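Speaker notes — student robotics evening, February 13, 2018
Talk: "Laundry as a first-year project"
Speaker: Huw Rosser

Start with who we are. Second-year group, five of us, supervised by Ynyr Gwilliam. The project is called Trevor. The brief was to take one household job and get two arms to do part of it. We picked loading a washing machine.

Say early on that we did not build the arms. Our marks were for the control software and the test plan. Ask for a show of hands: who has written code for a gripper before? If most have, skip the next bit.

Short bit on the task. Pick up one garment, lift it clear, carry it to the drum, let go. A run counts only if the garment ends up fully inside. We set ourselves 100 runs before the December review and did 80. Be plain about that — the missing runs were lost to a fault in our logging.
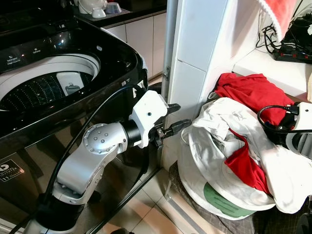

Picking was the hard part, and most of our time went on it. Our first method, Irero, looked for the highest point of the pile and closed the fingers there. It was fine with single towels. With a mixed bag it often took hold of two things at once. Point to the red garment on top of the white ones: colour gives you an easy edge to find there, but white on white gives you very little. The second method, Eleo, looks for folds instead. It is slower and we kept it.

Next, the drum. A top loader means the arm has to go up and over the edge, then let go above the opening. We planned the path by hand at first. Mention the cable along the outside of the arm, as our path planner had no idea it existed until Ynyr asked about it.

Training pictures: more than 1,000, all labelled by the group. Pause for questions on labelling, there are always some.

What we would change: log to two places, fix the test plan before writing code, and start with socks much later.

Last slide is next term. The Brodholm group takes over the code and will try sorting by colour before loading. Handover notes are with Ynyr. Questions, then tea.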